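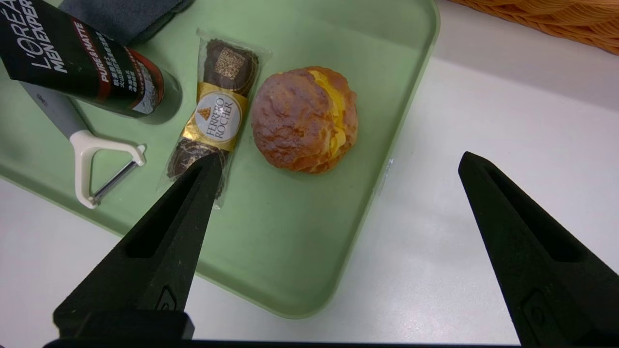
Figure 2. One of the mixed trays from the Kneath set.

3.2 Mixed trays in shared households

Small trays turned up in most of the homes we visited, usually on a kitchen bench or a hall table, and they rarely held one kind of thing. Participants in both Jellden and Farkberg used them as a halfway point for items that had come into the house but had not yet been put away. We coded each item by the room in which the household said it belonged, then by whether it was food, a tool, a toiletry or a textile. The tray in Figure 2 falls under all four headings. A tube of men's skincare product lies partly over a vegetable peeler, with a folded cloth at the top and a wrapped pack of Ferrero Rocher beside a custard-filled cream puff. The pack and the puff were both coded as food, but they were separated at the second stage, where we recorded whether an item was wrapped.

The wrapped and unwrapped split was added after the October pilot. In the first version of the coding sheet all food was treated alike, and the two coders disagreed most often on baked goods. One coder marked them as belonging to the kitchen and the other marked them as having no home, on the grounds that they would be eaten before anyone stored them. With the extra column the disagreements fell to a level we could settle by discussion. Items marked "no home" were kept in the totals but left out of the sorting times given in Table 4.

Across the two towns we recorded 1,310 items. Over 600 of these were food or food tools, and toiletries made up the next largest group. Textiles were harder to code. A cloth might be a tea towel, a face washer or a cleaning rag, and its colour and fold were poor guides to which. Where the household could not tell us, we entered it as "cloth, general" and gave it no room.

Participants seldom described a mixed tray as untidy. Several said the rim was what mattered, as anything inside it could be carried off in one trip and dealt with later. Loose items on the bench next to a tray were more likely to be called mess, even where they were of the same kind as those inside. The Farkberg households drew this line more firmly than the Jellden ones, though the Farkberg kitchens were also smaller and had less bench space to spare.

Toiletries placed near open food drew the most comment in the interviews. Some participants moved them straight away when asked to sort a tray, before touching anything else. Others left them until last and took them to the bathroom together. We return to this difference in Section 4, using the Narolum sorting scores.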